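Learning to sew at the wrong end of winter

Tuesday, April 2, 2019

I said in my last post that I would write up the sewing course once it had finished. It finished in March, so I have run out of excuses.

The course was held in Kalenby, upstairs from the old post office, and ran for eight evenings. Dagmar Bednárik taught it. She spent most of her working life altering coats for a shop in Drultberg and has firm opinions on thread. Cheap thread sheds fluff into the machine, she told us on the first night, and then she took the plate off one of the machines and showed us what was underneath. I went home and did the same to mine. I will leave that there.

For the first two weeks we sewed straight lines on scraps. I found it dull at the time and I'm glad of it now. Almost everything I want to make is straight lines: cushion covers, curtains, tablecloths, bags. I have no plans to make a shirt. Žofie Dvořáček, who sat next to me, made a shirt in week five, with a collar, and it fitted her.

My own project was a tablecloth for the long table at home. I wanted blocks of colour, so I had to learn to join pieces of different sizes without the corners wandering. The trick is to press every seam before you sew the next one. I had always ironed at the end, if at all. Dagmar had us get up and walk to the ironing board after each join, and there was usually a queue.

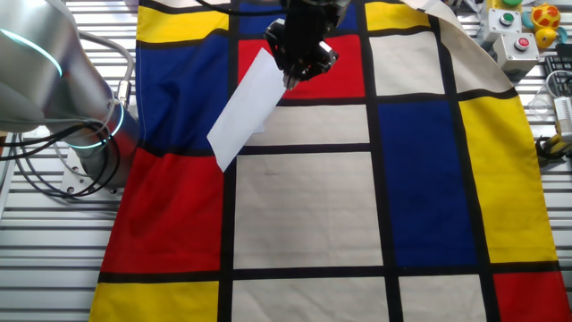 The other thing I had wrong was washing. Cotton shrinks, and it doesn't all shrink by the same amount, so every piece has to go through the machine before it is cut. I skipped this with a set of napkins last year and they came out of their first wash shaped like kites. Red is worth washing on its own, twice if you can stand to wait.

As for cost, the course was 887 for the eight evenings, which included use of the machines but not fabric. I had put 2000 aside for everything and came in under that, mainly by buying remnants. Nistilier has a bin of them by the till and they are sold by weight. Most are too small for anything but patchwork – fine for me, less so if you want curtains. Thread was the one thing I paid full price for. A 1000 metre reel has lasted me since January and there is still plenty on it.

I have kept the old machine. It is a Villa, it was my aunt's, and it weighs more than the chair I sit on to use it. It does straight stitch and zigzag and the light no longer works. I looked at new ones and decided to spend the money on a decent lamp and a pair of shears.

Dagmar is running a second course in the autumn, on curtains and linings. I have put my name down and so has Žofie. Before then I need to hem the spare room blind and finish the bag I started in week six, which still has only one handle.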